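An afternoon at the Trurnura open day

I'd been looking forward to this one since January, and the cleaning-up table was my favorite by a mile -- a gripper, a gray dustpan and some crumpled tissue, and I stood there way too long!
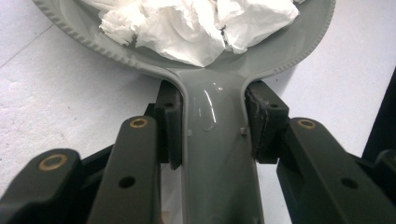 Violeta Iturra told me she'd rather watch a robot do chores like that than see another one dance, and I'm with her. She'd already been through the Cabral hall, where they had 133 grippers on a wall (I missed it, I was in line for coffee).

Parking was $6 and the shuttle ran late, but they let us stay past closing. I'm going again next year, with better shoes.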